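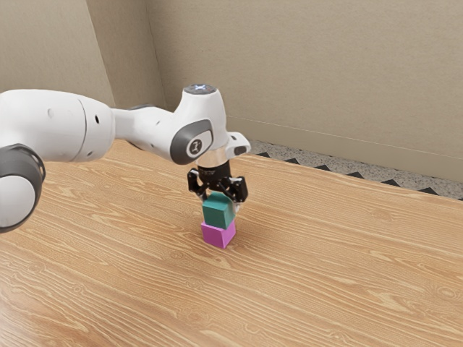 Home | Syllabus | Notes | Labs | Forum

Norville Robot Learning Workshop
Notes for session 4: Showing the robot what you want
Thursday, January 30, 2025

14 comments | Share

OK, so last time we talked about what a policy is, and I promised we'd get to where the training data comes from. It comes from you! You sit down, you drive the arm through the task, the computer writes down everything you did, and later a network tries to do the same thing. I love this part of the course and I'll try not to run over again.

There are two ways to give a demonstration, and you'll try both before August.

The first is hand guiding (people also say kinesthetic teaching, which is a mouthful). You put the arm in its floppy mode, grab it near the wrist and push it where it should go. It feels great for about a minute. Then you notice that your own hands are in all the camera views, and that turning the wrist while lowering it takes more muscle than you'd like. I still use it for big, slow motions, say wiping a counter or opening a drawer.

The second is remote control, teleoperation, teleop for short. You hold a controller, the gripper follows your hand, and you stay out of the way. You lose the feel of contact, though, so you have to learn to judge depth by eye. Everybody's first tries are wobbly. Mine were awful, I kept closing the fingers on thin air a good inch in front of the block.

We start in simulation, with the block stacking task. Teal cube goes on top of the magenta cube, that's it. Teleop works the same way in there as on the real arm, except that a bad move costs you a click on Reset and nothing else.

How I'd like you to drive it:

Come down from straight above. If you sneak in from the side you'll bump the cube with one finger before the other one is anywhere near it.

Turn the wrist before you go down. Look at which way the cube is facing and line the fingers up with two opposite faces. Cubes spawn at random angles, so you'll do this every time.

Close, wait a beat, lift. The wait matters more than it looks, because the recorder needs a few steps of "fingers closed, arm still" or the network learns to yank.

Set it down, open, and go straight back up. Please don't stop recording while the fingers are still around the cube! I want the retreat in every single episode. Last year's group skipped it, and we ended up with a robot that built a lovely stack and then dragged it off sideways.

What about sloppy stacks? If the top cube sits a bit crooked and there's a little ledge showing underneath, keep it. Real stacks look like that, and the success check only wants the cube resting on the other one with the gripper open and clear. Throw an episode out if you dropped the cube or wandered off to think. A small correction halfway through is fine, and I'd even say it's good, since the robot will drift too and needs to have seen somebody recover.

How many? The Windville set we'll train on has 704 episodes, and I kept 533 of them after cleaning. You each owe me 144 by the end of the lab, which sounds like a lot, but once you're warmed up they go by fast (bring music). With everybody's put together we should get past 2,000.

One more thing on consistency. If half of you grab the teal cube high and the other half grab it low, the network may well try something in between, and sometimes in between is a terrible place to be. So talk to your lab partner, pick one style, and stick with it for the whole batch.

For next time, read the Grastau handout up to the part on action chunks, skip the proofs. Save your episodes in your own folder, not in mine, and write down which controller you used, because the two of them don't feel the same at all and I'd like to compare.

Share 6 | Comments 14

Previous: Session 3 | Next: Session 5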